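Imeck opens up its set-up notes for the Toltberg bedroom cell

Humden, June 5, 2023

Hello from the Imeck workshop! I'm Myrto Liapis and I look after the Toltberg cell, the room where our humanoid practises tidying. We've decided to publish our set-up and care notes for it, free to anyone who wants them, and as I wrote most of them I've been allowed to write the press release too (be kind).

The notes grew out of a folder that Filippos Andreadis and I kept by the door. It had 667 entries in it by the time we typed it up, and a fair few of those just say "check the cable". Cables are most of my job, if you want to know. There's the bundle overhead and there's the long one that trails over the floor, and each has its own page now. Before any run I walk the floor cable from the hip to the edge of the room and lay it out behind the feet, well clear of where the next step will land. Then I look up and see how much slack there is at the top. Too much and it swings about, too little and the robot can't lean.
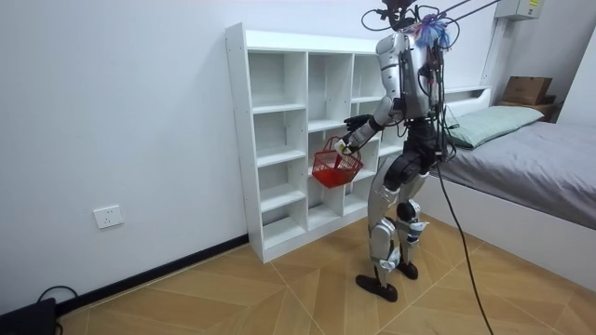

The humanoid at the shelving unit in the Toltberg cell, red basket in hand.

The hand gets a whole chapter. A thin plastic handle is a surprisingly fussy thing to hold, so we start each session with the grip check: basket on, arm slightly forward, hold, and listen to the wrist. If I hear clicking I stop there and get the small screwdrivers out. Filippos would carry on for one more go, and we've had words about it! His version is in the notes as well, in a box of its own, and readers can make up their own minds.

After that come the legs. We go over the knee housings and then the ankles, where anything fixed to the shin has to stay put and keep out of the way of the joint. The full check takes us 21 minutes with 2 people. On my own it's longer, mainly because I keep putting the torch down and losing it.

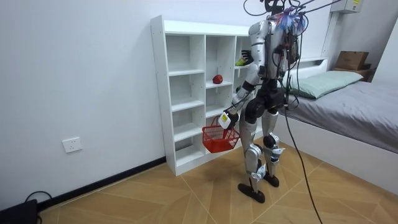 Basket held low beside the open shelves, with the floor cable running out past the bed.

We've also put in the dull stuff about the room, which I'd have loved to have when I started. Where the shelves go, how far off the bed should be, how to mark their places so that everything goes back where it was after cleaning. Shift the shelving by a hand's width and you'll spend your morning setting the reach again. I speak from experience.

The notes come in three parts: the room, the cables, and the robot itself. The first two are ready today and the third follows in August, once Lambrakis, who print our manuals, have finished with my drawings. Paper copies can be had from the Imeck office in Humden, and we'll send the plain text version to anybody who writes in. Corrections are very welcome, and so are tips on cable ties, as I'm still not happy with ours.

Press contact: Myrto Liapis, Toltberg cell, Imeck, Humden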